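What Do People Pay Attention to When They Wait in Line?
Project report, Jenő Vass
2024-11-01

So my topic started with me being annoyed at the Birkeck bakery in July. I stood in line for ages and spent the whole time reading a sign about rye flour (I still remember most of it!), and I started wondering what everybody else does while they wait. My first idea was a big survey, but my teacher Ms. Katona talked me down to watching people and then asking them a few short questions after they paid.

I picked two spots, the bakery and the post office on Skomov Street. I went 25 times in total and wrote down what 313 people did for most of their wait. I had a paper form with boxes to tick – phone, talking, reading signs, looking at other people, staring at nothing. The last box got used a lot more than I thought it would.

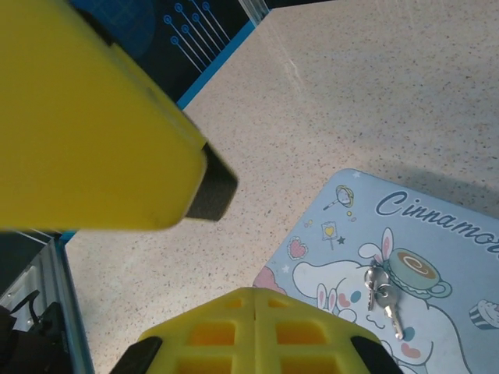
The asking part was harder. I'm kind of shy with strangers, and the first afternoon I only got two answers and one lecture about the price of stamps. It went better once I stopped reading my questions off the page. In the end 84 people talked to me. I asked how long they thought they had waited, and then checked it against my own stopwatch.

People on their phones guessed pretty close. People who were staring at nothing guessed way too long, sometimes double. The talkers were all over the place, and I think that depends on who they got stuck talking to. The post office guesses were worse than the bakery ones in every group, and I'm not sure why. Maybe it's the smell of bread, maybe people are just in a better mood when they're about to eat something.

There are problems with all this. I only went after school, so the morning crowd is missing, and Gisomden only has almost 2,000 people in it, so I know I counted some of them more than once (my neighbor is in there at least four times). I also had to decide by myself what "most of their wait" means, and I changed my mind after the second visit and had to redo those forms.

If I did it again I'd bring a friend so we could both tick boxes and compare.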